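Hultholm residents' group questions "quick-dry" claims ahead of towel label scheme

Skosby, 26/11/2023

The Hultholm Household Goods Group has today called on shops and makers to stop printing drying times on towels unless they can say how those times were measured. The group, which has 900 members in and near Skosby, says the promises on the packet bear little relation to what happens on a bathroom rail in winter.

The call comes as the Torkia label is due to appear in local shops in February. Torkia is a voluntary mark, paid for by the firms that use it, and awards a towel one, two or three drops according to how fast it is said to dry. The group was asked to welcome the scheme. It has declined to do so for now.

"We would like to be pleased about this, but we have read the rules twice and still can't find the room temperature," the group said in a statement. "A towel that dries in a warm laboratory with a fan going is of limited interest to someone in a flat with one small window. If the test was done fairly, it should be no trouble to publish it."

Over the past year the group has collected 400 replies to a postal survey on bath and hand towels. Only 33 of those who answered said that a towel sold as quick-drying had dried noticeably faster than their old one. The group accepts that a postal survey is not a laboratory test either, and that people who are cross about towels may be keener to write in. It still thinks the gap is wide enough to need an answer.

Weight is a further worry. Thick, plush towels are widely sold as a treat, and many people like them, but a deep pile holds a good deal of water. The draft Torkia rules would let a heavy towel carry the same three drops as a thin one, as long as each is compared only with others in its own class. Shoppers reading the label will not be told which class that is.
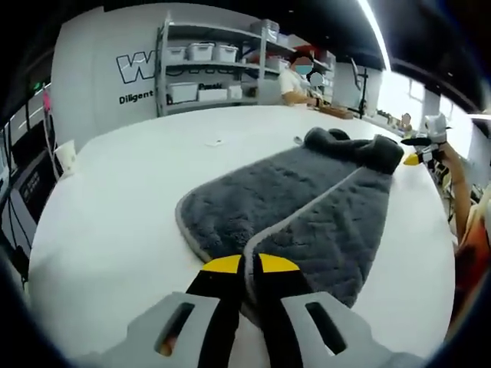
The group has also looked at the Lobo range, which will be among the first to carry the mark. Lobo's leaflet says its towels are "up to" twice as fast to dry. Twice as fast as what, the leaflet doesn't say. The group wrote to the firm to ask and received a discount voucher, which it has returned.

The group is asking for three changes before the label goes on sale: the test conditions printed in full on the Torkia website, the weight class shown next to the drops, and an end to "up to" on packaging. It would also like to see towels tested after repeated washing - most people own them for years, and the draft rules cover new ones only.

Some 200 printed copies of the survey results will be available at Skosby library from next week, free of charge. Members who still have towels with the original packaging are asked to keep the packaging and send a copy of the wording to the group's office in Hultholm.

Ends

Notes for editors

The survey was paid for out of members' fees. The group takes no money from makers or shops.

The full list of survey questions can be sent on request.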